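Home » Shop » Disaster Relief » Family Shelter Kits » Tronedham 6 Storm Shelter Kit

Tronedham 6 Storm Shelter Kit
By Dernberg
Item group: emergency shelter, after-storm housing
Availability: ships from the Pumava warehouse

The Tronedham 6 is a family shelter for use after a typhoon, hurricane or flood, when a house is gone or not safe to sleep in. It gives six people a dry place to lie down and enough headroom in the middle for most adults to stand. Two people can put it up with the tools in the bag. It is meant to last a full rainy season with normal care.

The kit is sold to relief groups, town governments and church missions. We also sell single kits to households in storm areas.

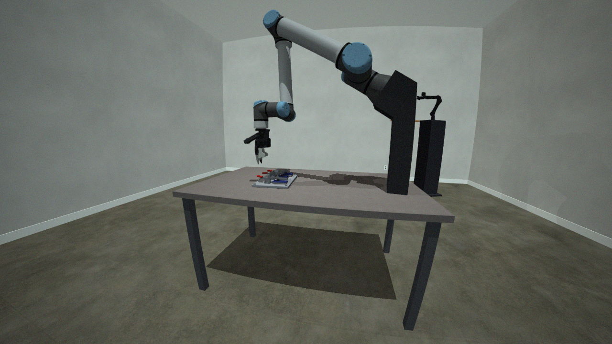
Robot arm with black gripper over a tray of small tools and parts (computer rendering).

What comes in the bag

Outer sheet, coated on both sides, with reinforced corners
Inner liner with mesh door
Ground sheet with raised edges
Pole set in short sections, joined by cord
Ground stakes and guy ropes
Mallet, folding shovel and repair tape
Picture instructions, no reading needed

Poles and stakes are packed in their own sleeve so they do not rub against the sheet in transit. Please keep the sleeve. A lot of the torn sheets we get back were packed away with loose stakes inside.

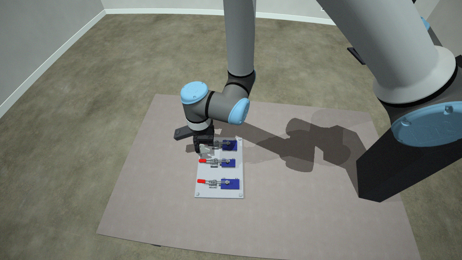
Work surface and robot arm, rendered view.

Putting it up

Pick ground that is higher than what is around it, and stay away from damaged walls and leaning trees. Clear out nails, glass and broken roofing before you lay the ground sheet. After a big storm this takes longer than the shelter does — plan for it.

Raise the center poles first, then the corners. Stake the windward side before the others. On sand or soft mud the standard stakes will not hold in a strong wind, so order the long stakes or tie off to filled sacks. Dig a shallow drain on the uphill side and lead the water away from the door. 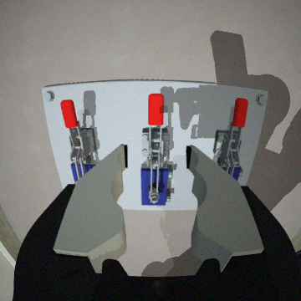 Check the ropes every morning for the first few days and after any heavy rain. New rope stretches. If the sheet sags between poles, water will pool there and pull the seams, so tighten the ropes on both sides a little at a time.

The shelter is not a storm refuge. If another typhoon is forecast, take it down, pack it and go to a solid building.

Do not cook inside. Do not use a charcoal stove for heat, even with the door open.

Sizes and packing

Sleeps: 6
Doors: 2
Color: white or sand
Kits per pallet: 9
Smallest pallet order: 5 pallets

Orders over 300 kits are quoted separately. Write to Yu-na Shim at the Pumava office with the port or airport you need and the date the goods have to be there. She will send back a price with freight included. 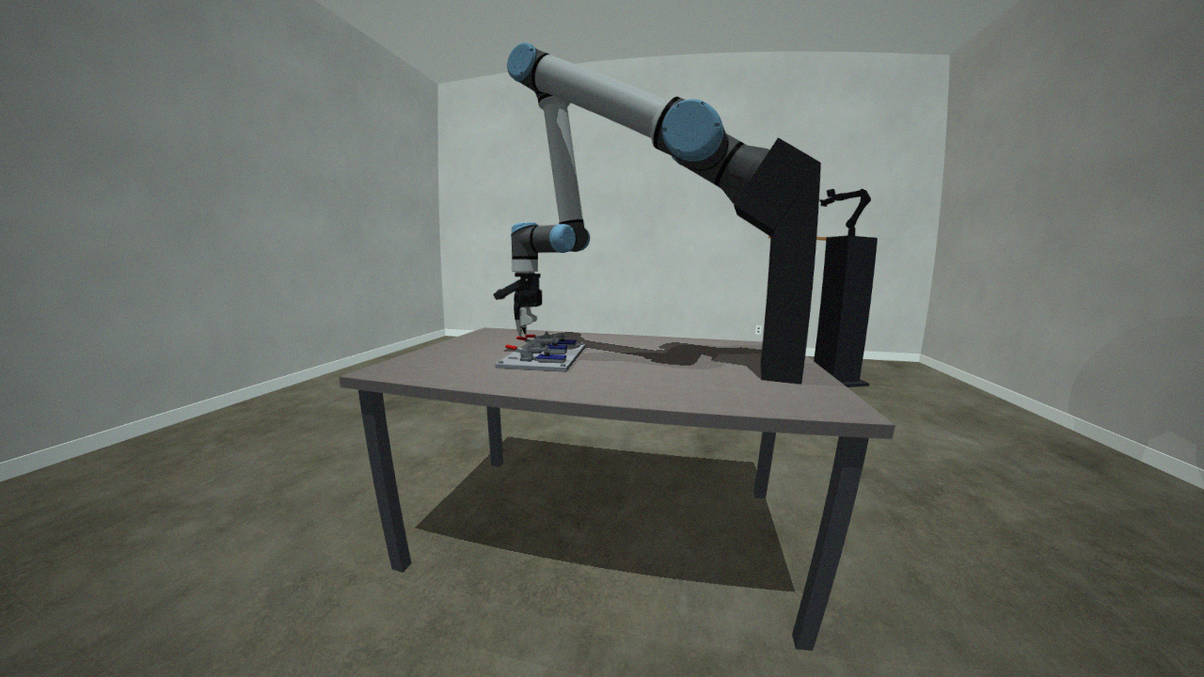
Spare parts are sold separately and fit older Tronedham kits as well, except for the door mesh, where the zipper was changed. Outer sheets, pole sections and stakes are kept in stock. Liners are made to order and can take until late April if the order comes in after this month.

Returns and claims

Unopened kits can be sent back for a refund less freight. For damage in shipping, keep the outer bag and send photos of the label and the damage to Rory Galbraith in customer service. Kits that have been used in the field cannot be returned, but we do repair sheets and poles at cost.

Page updated March 31, 2020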